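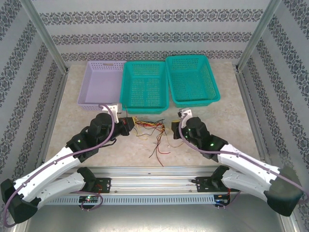 # Chapter 4: Sorting and Storing Wire

## Purpose of the Chapter

A workshop that handles small wire every day will sooner or later have a pile of it. Short lengths left from one job are set down beside short lengths from another, the ends catch, and within a week the pile has become a single knotted mass that no one wishes to touch. Wire in this state is often thrown away, although most of it may still be fit for use.

This chapter sets out the method of sorting taught in the first term of the Kemeys course in bench practice. It covers the preparation of the table, the choice of containers, the separation of a tangled bundle, and the sorting of wire by color. Inspection and labeling are treated in Chapter 5.

Students who have completed this chapter should be able to:

- prepare a clear surface and place containers within easy reach;
- separate a tangled bundle without kinking or stretching the wire;
- sort lengths by color and decide where mixed or doubtful lengths belong;
- keep a sorted stock in order from one day to the next.

## Terms Used in This Chapter

**Bundle.** Any group of loose wires that cannot be lifted one at a time.

**Length.** A single piece of wire with two free ends, whatever its measure.

**Kink.** A sharp bend that remains after the wire is released. A kinked length should be set aside for inspection and should not be straightened by pulling.

**Home container.** The basket, tray or bin to which one color or group of colors is assigned for the whole of a sorting session.

## 4.1 The Table

Sorting is done on a flat, pale, smooth surface. Thin wire is easily lost against a dark or heavily grained bench top, and black wire in particular is difficult to follow where it crosses a shadow. A rough surface will also catch cut ends.

The table should be cleared of tools and drawings before the bundle is brought to it. Cutters are kept off the table during the first stage. Students are inclined to cut their way out of a tangle when cutters lie within reach, and a bundle treated in this way yields a great number of pieces too short to use.

The bundle is placed near the center of the table, with free surface on every side. Containers stand in a row along the far edge. In this position they do not obstruct the forearms, and the worker can see into each of them without rising.

## 4.2 Containers

Plastic baskets with perforated walls are well suited to loose wire. They are light, they can be rinsed, and dust and small clippings fall through the openings instead of collecting at the bottom. Their chief fault is that a fine cut end may pass through a perforation and hold there. Wire should therefore be laid in the basket with the hand and not dropped from above, and it should be lifted out slowly.

Three containers are enough for most bench work. With more than three, the beginner spends longer choosing a container than freeing the wire. Where there are more colors than containers, related colors share one. Yellow and orange may be kept together, for instance, provided that the rule is written down and observed by everyone who uses the stock.

Containers of different colors help the worker to remember which is which, but the color of the basket need not match the color of the wire. At the Perkness workshop, black wire has been kept in a light basket for many years, where it is easily seen. Where two baskets are alike, their position in the row becomes their only mark, and they must not be exchanged during a session.

## 4.3 Separating the Bundle

The following order of work is recommended.

1. Look at the bundle before touching it. Find the free ends and note which of them lie on top.
2. Spread the bundle gently with the fingertips until the outer loops open. Do not shake it.
3. Choose one free end, preferably of the color that appears least often. Follow it inward until it passes under another wire.
4. Lift the crossing wire over the chosen one. Repeat until the chosen length is free.
5. Place the length in its home container and return to step 3.

Pulling is the most common error. A pulled loop closes upon itself, and a tangle which would have opened in a minute or two becomes a true knot. If a length resists, the worker should leave it and begin again from its other end.

Some workers prefer to draw out whole groups of one color together. This is faster when the wires are long and lie side by side, and slower when they are short and crossed. Both ways are acceptable, and an experienced worker will pass from one to the other within the same bundle.

## 4.4 Sorting by Color

Color is the first division made in any mixed stock. It requires no instrument, and two people will generally agree on it. Gauge and length are considered only after the colors have been parted.
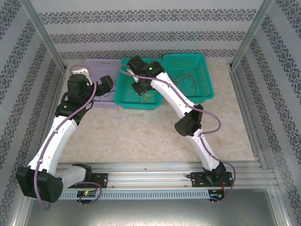
Eleri Yorath objects that color should come second. In her view the gauge of a wire decides whether it can be used at all, and a basket of red wire in four thicknesses is still an unsorted basket. She would have students divide thick from thin first, even if that takes longer.

The objection has merit where the stock is drawn from many sources. In a teaching workshop, where most of the wire is of similar gauge, the order given above remains the more convenient. Students should record which order they have followed, so that the next user of the stock is not misled.

Doubtful colors require a decision. Faded red may pass for orange, and a brown wire may look nearly black in evening light. Such lengths are laid to one side until the rest of the bundle has been cleared, then compared against a length whose color is certain.

## 4.5 Keeping the Stock in Order

Sorted wire left loose in a basket will tangle again if it is stirred. Lengths longer than the basket should be coiled by hand and closed with a twist of paper tape. Shorter lengths may lie loose, but the basket should not be filled above half its depth.

## Exercise for the Bench

Working in pairs, prepare a mixed bundle of 61 lengths in no fewer than three colors. One student separates and sorts the bundle while the other records the time taken and the number of lengths kinked. Exchange places and repeat with the same wire. Enter both results in the workshop book before proceeding to Chapter 5.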